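**Ticket 700 — Roller blind, middle pane, locker corner, won't go all the way down**

Status: open, waiting on part
Location: Skukus building, ground floor, window side
Category: fixtures
Priority: low, raised to normal in November

**Reported problem**

The white roller blind on the middle pane comes part of the way down and stops. Pulling harder on the chain makes it click, then the chain slips and the blind stays where it was. It will still go up. The people at the tables near the lockers get sun on their screens from 3:30 pm on and have been moving their chairs to get out of it.

Second item in the same report: one of the gray lockers next to the window doesn't latch. The handle turns but the door swings open again.

**First visit, 9:15 am**

Ran the blind up and down five times. It stopped at the same height every time, so I don't think the fabric is catching on the frame. Checked the chain for a bad joint and found none. The lower stop bead was on the chain higher than it should be. Moved it down to the connector and tried again. Got another 12 cm out of it, then the same click.

Took the end cover off the clutch. It is a Plevell unit, the older kind with the plastic spring cup. The cup has a crack on the side facing the wall. Put the cover back on and left the blind partly lowered so it can at least be used that way. Asked people not to pull it past the click.

**Locker**

The latch tongue was bent inward. Straightened it with pliers and tightened the two screws behind the handle. Opened and closed the door a dozen times and it held. Did not touch the paper notice on the upper door. If it needs to come down, that is for whoever runs the locker list.
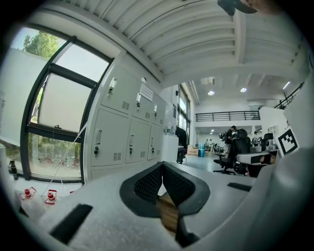 Blind partly lowered over the middle pane, gray lockers to the right of the window.

**Cable**

There is a thin white cable running diagonally across the lower part of the window. It is not part of the blind and I did not move it. Before the clutch is swapped it needs to be clipped to the side, otherwise the bottom bar could land on it when the blind goes all the way down. Opened ticket 729 for that with the electrical side.

**Parts**

Plevell no longer lists the old clutch by itself. Two options:

- Akitton replacement clutch with bracket adapter, $29, fits the same tube according to their chart
- whole new blind from Lytvynenko, $93, made to size, longer wait

Ordered the Akitton clutch. The fabric is in good shape and I don't see a reason to replace it. If the adapter doesn't seat on the existing bracket we go to the Lytvynenko blind and send the clutch back.

**Second visit, 4:10 pm**

Part not in yet. Locker door still latching. Somebody had pulled the blind past the click again and the chain was off the wheel. Reseated it. Put a strip of tape on the chain at the point where to stop — please leave it there.

**To do**

- [x] Locker latch
- [x] Stop bead moved
- [ ] Cable clipped to side (729)
- [ ] Clutch swapped
- [ ] Full travel test, then remove tape
- [ ] Check the clutches on the other blinds on this side for the same crack

Will need the tall stepladder and a clear floor in front of the window for the swap. Allow an hour.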